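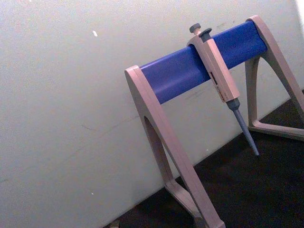

Couldn't we just record all 411 takes on Wednesday and be done with it, asks one early reader of this guide. You could. Velora would then learn how a pipette gets picked up by somebody who wants to go home.

4.2 Recording pick-up examples

Before you start: load the Frota task file "pipette from stand" and check that the wrist view shows the bar and the whole pipette, down to the point of the shaft.

1. Hang one pipette on the blue bar, hook over the top, no disposable tip fitted.

2. Move the arm to its start pose and press Record. Wait for two beeps. The first beep means Velora has heard you. The second means it agrees.

3. Guide the gripper to the handle, close it, and lift until the hook clears the bar. Take your time, but don't stop to think in midair. Velora will faithfully learn the thinking.

4. Press Stop, then mark the take Keep or Drop. A take in which the stand came along for the ride is a Drop.

5. Rehang the pipette a little farther along the bar. After every 7 takes, turn the stand slightly as well.

Note: Scuffs on the wall behind the stand may stay. Cleaning them halfway through a set makes two sets.

Caution: Keep the gripper off the plunger and ejector buttons. Both stick up above the bar and are easy to catch on the way in.

Caution: After 3 Drops in a row, change operators or have lunch.

Upload kept takes to Butik before closing Frota. Unsaved takes are not recoverable, whatever the Recover button suggests.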